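# Legs won't stay in my white plastic side table

Hello all, hoping for a bit of help. I bought a little white plastic table, the sort with round legs that push into sockets on the underside, and one leg keeps dropping out whenever I lift the thing. It's for the corner of the sitting room in Clasden, so it does get moved for the hoover!
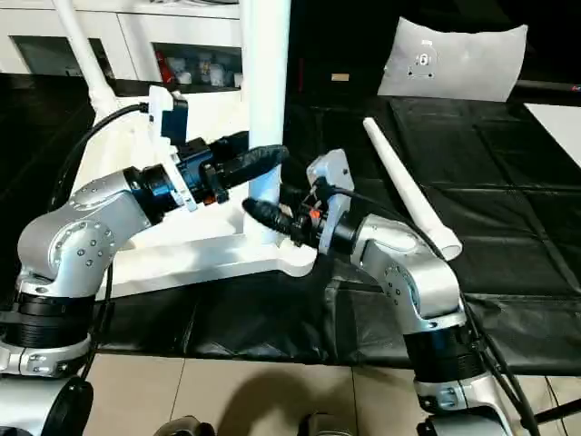
I've tried pushing the leg in by hand and got nowhere, and I don't fancy glue because I'd like to take it apart again for the car in May. Is there a knack to it?

**potix_gardens**

Oh, I know this problem well. Turn the whole table upside down on something soft first, so you can lean your weight on it without scratching the top. Then wipe out the socket, set the leg in dead straight and twist as you push. Mine needed far more of a shove than I expected (I was quite pink in the face).
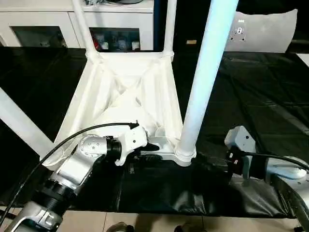 Wouldn't a rubber mallet do it quicker? asks Hinari. It might, but put a folded towel over the end of the leg and tap gently, as cheap plastic can split.

**Ásgeirsdóttir**

Just tape it.

**hallway267**

I'd do one more thing before any shoving, and that's to try the legs in different sockets. They look identical but the moulding is never quite even, and a leg that's sloppy in one corner may be lovely and snug in the next.
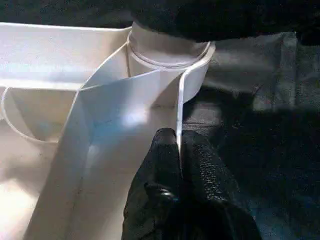
If you still have a loose one after that, pack it out a little. A strip of thin, smooth white fabric, folded over once so there's a narrow upright edge to pinch, is easy to tuck round the end of the leg, and it pulls out again when you want the table flat for the car. Trim whatever shows.

Go round all the legs again before you turn it over, pressing on each one in turn.

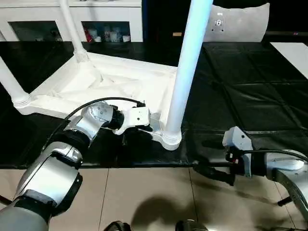

Then stand it up on a hard floor and lean on each corner. If it rocks, tip it back over and push again at the corner that lifts. And do carry it by the top from now on, never by a leg!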